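Sellard Red Gear, Plastic, Fine Tooth
Item 3660

Small plastic gear for people who build little gearboxes on the kitchen table and then have to eat somewhere else. Fine teeth around the rim, a raised hub, a round axle hole in the middle.
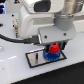 Sold singly or in a bag of 51, a number Parvaneh Rashti in packing refuses to discuss. Push it onto the shaft by hand. If you need a hammer, you need a different shaft.

Red only. We had over three requests for beige in April and have chosen to wait until the feeling passes.
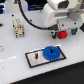
Goes with the Koller starter set and most of the Prusinow parts. Shipping takes 2 days. Returns are fine, teeth permitting.
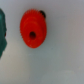

Red gear, hub and axle hole showing.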